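Releo to open free programming course for career changers in Oltov

12/08/2003
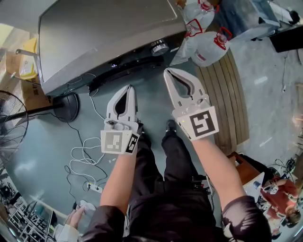
A pair of hand-held grippers, each fitted with square marker tags.

The software firm Releo is to run a free evening course in programming for adults who have never written code, starting in January at its training rooms in Oltov. There will be 17 places in the first group and applications are open now.

The course is built on Ene, the small scripting language that Releo uses inside its own stock control and booking products. Students will meet twice a week and will be expected to do a set piece of work between classes. There is no fee, and those who finish will be given a written reference and the chance to apply for a junior post at the company.

Rodica Sârbu, head of training at Releo, said the firm had struggled to find people who knew Ene well enough to work on customer projects.

"We can't hire them because they aren't there," she said. "Most of the people who know the language learned it with us, and once they are good at it other firms want them as well. So we have to teach more of them."

Applicants do not need a degree or a background in computing. They will be asked to write a page on why they want to learn, and to sit a short paper test on reading instructions and spotting mistakes. The test does not involve any programming. Those who pass will be called for a talk with one of the two tutors.

The tutors are Bogdan Voicu, who has worked on the Ene compiler for several years, and Nantana Thepsuriya, a developer who joined Releo from a firm that made accounting packages. Both will teach alongside their normal jobs.

Ms Thepsuriya said she came to programming late herself and remembered how hard it was to know what to read first.

"I bought three thick books and got as far as chapter two in each of them," she said. "What I wanted was somebody to tell me to leave the rest alone for now and write a program that adds up a shopping bill. We will be doing the shopping bill in the first week."

The first part of the course covers variables, loops, conditions and the reading and writing of plain text files. Students then move on to breaking a program into smaller pieces, testing those pieces and keeping track of changes. The last part is a project, done in pairs, in which each pair takes a small request from a real customer and sees it through to a working program. Releo has not yet said which customers will take part.

Much of the teaching material comes from a set of exercises that Mr Voicu has been writing for new staff. There are 159 of them at present, ranging from one-line changes to a simple parser. The company plans to put the whole set on its website before the course begins, so that people who do not get a place can work through it on their own. Answers will be held back until the first group has finished.

Mr Voicu said the exercises had been rewritten several times after he watched colleagues try them. "You think a question is clear and then four people read it four ways," he said. "Some of the early ones were really tests of whether you could guess what I was thinking. Those have gone, or I hope they have."

He said the order of the exercises mattered more than the number. Error messages now come up near the start, after new staff complained that they had spent days being frightened of them. Students will be given programs that are already broken and asked to say what the message means before they touch the code.

The course has been welcomed by Skidstead, the user group for people who work with Ene and related tools. Its secretary, Prasert Nuchit, said the group had over 233 names on its mailing list but that few of them were beginners.

"The questions on the list are nearly all from people who have been doing this for years," he said. "A newcomer looks at that and goes away again. We have talked about a separate list for learners and this will probably push us into setting one up."

Mr Nuchit said he would like to see the material cover more than one language. Ene is little used outside the firm's own field, and he said students should be shown how the same ideas look elsewhere – particularly if they end up applying for jobs with other employers.

Ms Sârbu said two classes near the end of the course had been set aside for this. She added that students would be under no duty to work for Releo afterwards and would not be asked to sign anything to that effect.

Oana Căpraru, who moved from a job in a travel agency to Releo's support desk and learned Ene in her spare time, will be on hand in the training rooms to help students with set work. She said the hardest part for her had been finding a regular time to practise.

"If I left it a fortnight I was back where I started," she said. "Half an hour most evenings was better than a whole Sunday."

Classes will last two hours, with a break. Machines are provided in the training rooms and can be used for an hour before each class starts. Students who have a computer at home will be given the Ene tools on disc, with a printed guide of 70 pages. The tools run on most ordinary home machines, though the graphical editor needs more memory than the rest and is not required for the course.

Application forms can be collected from the front desk at Releo or requested by post. Forms sent by email will also be accepted, provided that the page of writing is in the body of the message and not attached. A second group will follow later in the year if there is enough demand.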